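Sorting a House After a Funeral: Household Tips

Leave the paperwork until you have found the will, the insurance papers and the funeral invoice. Put those three in one folder and keep it out of the house, in your car or at your own place. Drawers get emptied quickly once relatives start helping.

Check every pocket, bag and book before anything goes to the op shop. My uncle, Hatem Radwan, kept cash in envelopes, and we found $200 in an atlas and another $100 in a coat lining. Old handbags and suitcases should be opened at every zip and run over with your fingers.

Clothes that have been shut in a wardrobe for years will smell of it. Hang them outside on a dry day, in shade, for a few hours. Wash what can be washed in cool water with half a cup of white vinegar in the rinse. Don't use vinegar on silk.
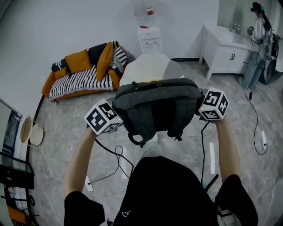 Photographs need a dry room and clean hands. If they are stuck to the old magnetic album pages, slide a length of plain dental floss behind each one and work slowly from a corner. Write on the back in soft pencil. Biro presses through, and felt pen can bleed. My aunt's albums came to 1,049 prints, and it took 17 evenings to get through them, so don't plan to finish before the service. Pick the ones you want for the display and leave the rest.

Order of service booklets keep well in a flat box with acid-free tissue. Keep a few spare, as people who couldn't travel will ask for one. We posted ours to cousins in Rustad and Dostlow.

Flowers from the service can be dried. Take them out of the foam, strip the lower leaves and hang them head down in small bunches somewhere dark. Lilies don't dry well, and their pollen marks fabric. Lift it off with sticky tape and keep water away from it.

Label borrowed dishes with masking tape and the owner's name as they come in the door. Put them on one shelf once they're washed.

Furniture goes last. Measure the big pieces before offering them to family, and take the drawers out before you lift.

Updated 21st September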